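Marwa Belhaj has been buying toy kitchens for playrooms for years, and she doesn't think much of most of them. I came to her with a theory that a good set of pretend food teaches children something about cooking. She let me finish.

"I've read that on the boxes too," she said. "Teaches them what? How to put a strawberry on a plate?"

We talked on a Friday afternoon about the mixed set she keeps at Larkside, a play center where she picks and replaces the equipment. Very little of it came together. The ketchup bottle is from one box, the plate and the colander from others she can't name, and she has stopped trying to keep any of it matched.

"People want a theme. They want the Italian set, the bakery set. I've paid for those. Hikness sold us a bakery with 40 pieces, and by March the kids were using the bread rolls as phones. I'm not complaining about the kids. I'm complaining about the catalog."

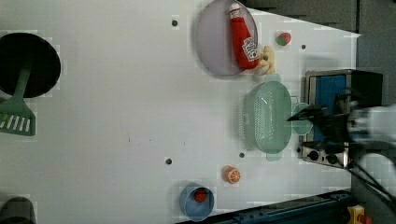

She is just as doubtful about realism. The ketchup gets picked up a lot, she admits, and she used to put that down to the label. Now she isn't so sure. "It's red and it's easy to grab. A bottle with no label might do just as well. Has anyone checked? I haven't, and I don't believe the sales rep has either."

I asked about the colander, expecting the same treatment. She softened a little.

"Okay, the colander I'd keep. You can look through it, you can carry fruit in it, you can wear it if your head is small enough. But it's a bowl with holes. I could get that at a dollar store." She has one complaint, and it's about cleaning. Play dough gets into the holes, and she says a wipe won't shift it. It takes a soak and a toothpick, and it takes about 3 times as long as anything else on the shelf. 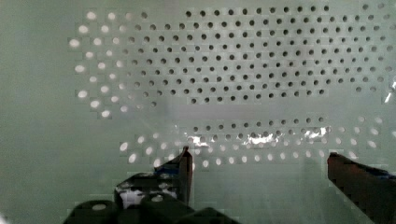 ## The oven question

Ghizlane Bennani, who works the morning sessions, disagrees with Belhaj on one point: she thinks every play kitchen needs an appliance. Knobs and a door, at least.

Belhaj isn't convinced. "Ghizlane says it gives them a place to go with the food. Fine. So does a cardboard box. I'll admit they like turning the knobs – I like turning the knobs – but then you've got this big thing taking up one side of the table and the plate gets pushed to the other."
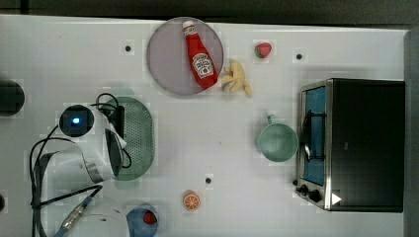 She'd rather have the space. Her ideal set, when I pressed her, was short: one plate, one cup, the colander, some fruit. She left the ketchup off, then put it back on. "They'd ask me where it went."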